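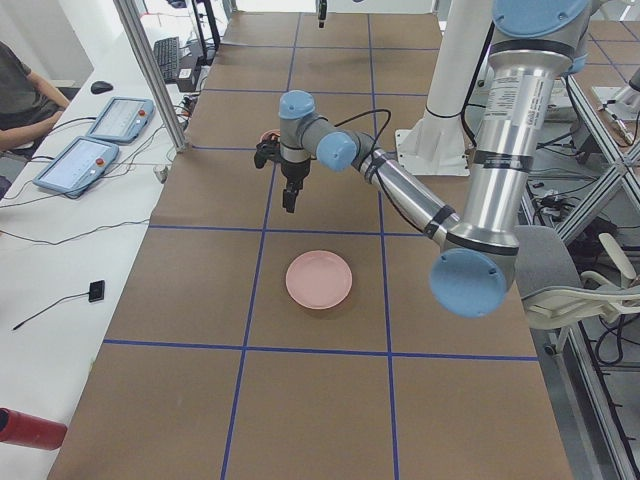 Does the new Huswood build play video without an extra plugin?
It plays most formats out of the box now, and the two that still need a separate codec are listed on the download page.

Home | News | Desktop | Reports | Contact
Reading time: 2 minutes
Print this page | E-mail this page

Progress report to the Borndale Fund, period ending February
Prepared by Stela Neagu

The grant was given for hardware video decoding in the Huswood browser on Linux. In this period we finished the decoding part for Intel and AMD graphics. The code is merged in the development branch, and it is switched on by default for new profiles. Old profiles keep their setting, and the user must change it by hand in Preferences.

Horațiu Zamfir ran the test set on five laptops. From 1,911 test clips, 28 still fail. Most of the failures are interlaced clips, where the picture shows green lines at the bottom. We have reported the fault to the Nilsuwan driver team and we wait for their answer. Until then the browser goes back to software decoding for these clips.

Packaging is behind the plan. The Valtmont package builds correctly, but the Flatpak does not find the driver on older systems. I had expected to close this point before the end of the period, and I ask that it is moved to the next one. No change of budget is requested.

For the next period we plan the Flatpak repair, the translation of the Preferences page, and a public beta limited to 100 testers. The sign-up form is ready but not yet open.

Print this page | E-mail this page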